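Moving a kitting bench to automation: setting up the demonstration station

Flarik packs small parts by hand at its Drustgate site. Since January the kitting cell has been handing its simplest boxes to a robot arm, and the bench staff now spend part of each shift recording the task for it. These steps apply to controller software Grorkorov 6.

1. Clear the bench. Leave only the box and the parts for one kit. Route glove cables away from the working area.

2. Fit the gloves and wrist modules. Close the straps before powering the modules. Run the zero pose with both hands open.

3. Record in blocks of 15 minutes, then change operator. Store each block under the task name, never the operator's name.
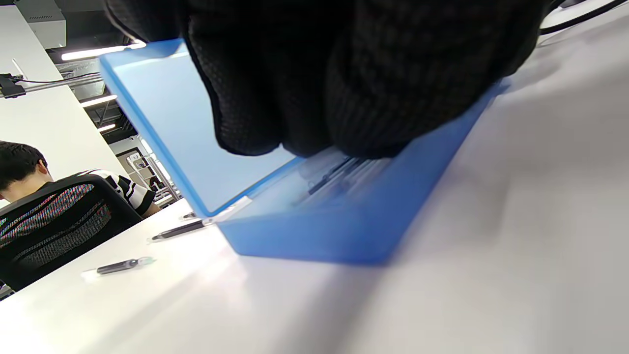 Box packing is the first task to record at a new station. Start each take in the same order and keep the pace used on a normal shift. With a hinged box like the blue one, the lid stays open while a gloved hand works over the base, and other parts lie loose on the desk beside it. Discard any take in which a part leaves the bench.

4. Check the count. Drustgate trained its first model on 1365 accepted takes; Tamayo, the second site, set its target at 2000.

5. Update the shift plan. Recording is paid bench time and does not count toward the packing quota — enter it on a separate line. Operators who record also review failed robot picks, so schedule both duties together. 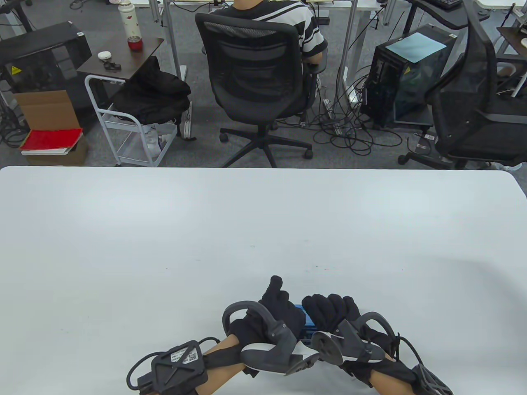 Both hands at the bench, with tracking devices and wrist modules fitted.

6. Power down the modules before loosening the straps.

Last revised May 2021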